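Packing Room: What the New Station Means for Shifts

The robotic hand at the Curden building has been part of the regular bottle line since October. It handles the small orange bottles, the job most people on the floor used to rotate through in two-hour turns. Three of the 12 packing positions have been rewritten as a result. Pay grades stay where they were, and the people in those positions now split their time between tending the station and checking finished orders.

The hand runs on the day shift only. Bottles are still brought over by cart from Weldu, and odd sizes still go to the hand-packing tables - that part of the work has not changed.

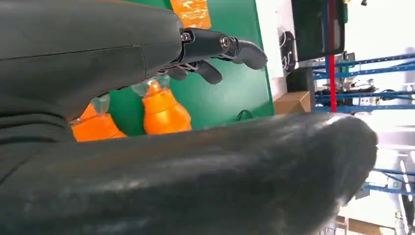
Ibsa Jemal told the floor meeting that her wrists feel better than they have in years, but that standing by to clear a stop is tiring in its own way, and she would like the turns at the station kept to an hour. She also asked that anyone tending it be allowed to pause it without calling a lead first.

The second request is already in effect. The one-hour turn will be tried through the end of the next schedule, and comments can go in the box by the time clock or to any shift lead. Training for the station takes 3 sessions, all on paid time. Sign-up sheets are in the break room.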